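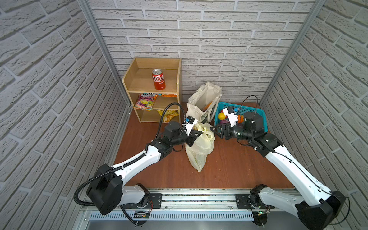 3.2 Where the groceries go

Putting shopping away is usually treated as a matter of taste, and taste is usually treated as somebody else's fault. Tangen's Korkbridge survey of 627 households found that snacks settle on whichever shelf is nearest, while drinks drift upward. Our corner follows suit (Figure 4). The wooden shelf unit has a red soda can on its top tier and snack bags on the levels below it, the yellow one at the bottom. Produce lives in a turquoise mesh basket, where lemon and eggplant share quarters without regard to culinary merit.
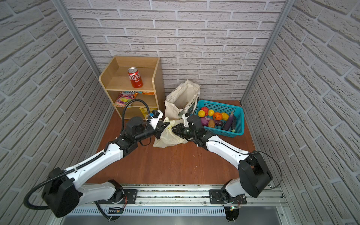
Figure 4. Shelf unit, canvas tote and produce basket along the back wall.

The tote is the awkward member of the group. It is a container, but it is also a thing to be put away, and 51 of the households admitted to storing bags inside other bags indefinitely. We coded this as "pending." Birger Tangen preferred "permanent," and the disagreement took up most of a Wednesday. Both codes are kept in the analysis that follows.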